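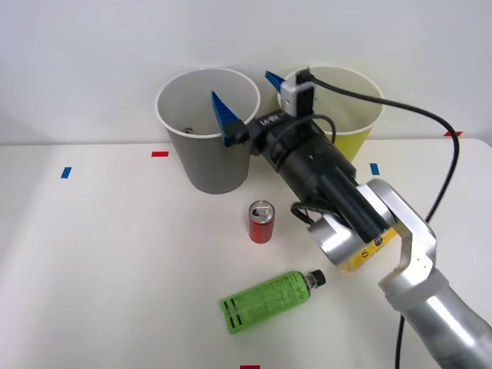

Looking after white worktops and table tops

Light-coloured surfaces show marks sooner than dark ones, and most of the damage seen on them comes from cleaning with the wrong product. The notes below apply to laminate, painted board and solid acrylic. They do not apply to marble or other natural stone, which reacts with acids and needs its own products.

Identify the surface first

Look at the underside or at a cut edge. Laminate shows a thin printed layer over chipboard. Solid acrylic is the same colour all the way through. Painted board has a visible paint line and will feel slightly soft under a fingernail at the edge. If the edge has been covered with a strip, check around a cable hole or under a hinge plate.

Daily cleaning

Use warm water with a few drops of washing-up liquid and a well-wrung microfibre cloth. Wipe in one direction, rinse the cloth, wipe again with clean water and dry with a tea towel. Skipping the rinse leaves a thin soap film that holds dust and turns grey over several weeks. Standing water at a joint will swell chipboard, and the swelling is permanent.

Tea and coffee rings

Fresh rings come off with the daily method. For dried rings, mix bicarbonate of soda with water to a paste the thickness of toothpaste, spread it over the mark and leave it for 17 minutes. Lift it with a damp cloth without scrubbing. Bicarbonate is a mild abrasive and will dull a gloss finish if it is rubbed in. On painted board, halve the time and test a hidden corner first.

Ink and marker

Ballpoint and permanent marker respond to surgical spirit on cotton wool. Dab from the outside of the mark inwards and change the cotton wool as soon as it picks up colour. Do not use surgical spirit on painted board, as it softens many paints. Solid acrylic tolerates brief contact only; rinse at once. Keep the spirit away from flames and open a window.

Sticky residue from labels and tape

Warm the residue with a hairdryer on its lowest setting and push it off with the edge of an old plastic card. Remove what is left with a little cooking oil, then wash the oil off with washing-up liquid. Metal scrapers leave grey lines that look like scratches but are often metal deposit. A cream cleaner will usually take these off laminate.

Heat

Ordinary laminate begins to suffer under pans straight from the hob. A trivet with feet is better than a flat mat, as air can pass under it. A mug of tea at 95 degrees will not harm sound laminate but can leave a pale bloom on painted board, particularly in the first month after painting.

Yellowing

Yellowing near a window is caused by sunlight and cannot be cleaned off. Yellowing near the cooker is normally grease. Test a small patch with a hot cloth and washing-up liquid: if the cloth comes away brown, continue in sections. Chlorine bleach is best avoided on all three surfaces. It attacks the resin in laminate and leaves it more open to staining than before.

Scratches

Fine scratches in matt solid acrylic can be reduced with a damp non-scratch pad worked in small circles, widening the area each time so that no dull patch is left. Gloss acrylic needs a polishing compound. Laminate cannot be sanded. Fill deep scratches with a matching repair paste, level it with a plastic card while soft, and leave it overnight before wiping.

Edges and joints

Check the sealant where the top meets the wall every September, before the windows are kept shut for the winter. Cut out any length that has lifted or turned black, clean the gap with surgical spirit on a cotton bud (water and washing-up liquid if the surface is painted), let it dry fully and reseal with white sanitary silicone. Keep the area dry for 24 hours.

Notes compiled by Canan Şimşekoğlu. Section on ink corrected by Kristaps Lill.
Last revised 2018-09-20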